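Household Textiles, Unit 3: Fibres and everyday clothing
Tutor: Marina Stamatopoulos

Cotton takes up water easily and dries slowly. Polyester takes up very little and dries fast, but holds on to body oils. Most cheap shirts are one or the other, or a blend.

Labels give fibre content by weight, highest first. Wash symbols are read separately.

Colour loss. Black dyes fade soonest at seams and knees. Wash dark items inside out at 30 degrees. White cotton will stand hotter water, though printed lettering cracks with repeated heat.
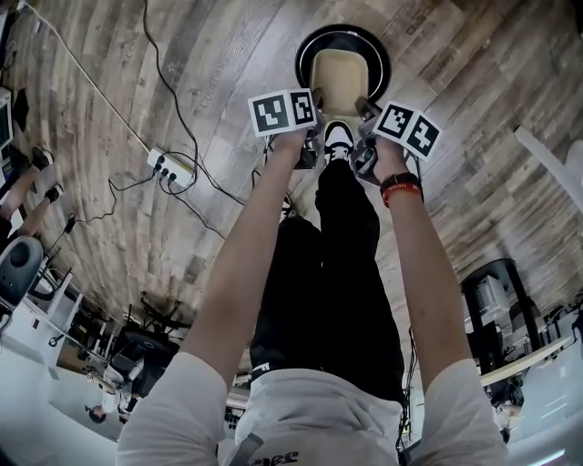

Fig. 2. White printed T-shirt with black trousers: wash separately.

For next week: read pages 36 to 45 and bring one garment with its label still in.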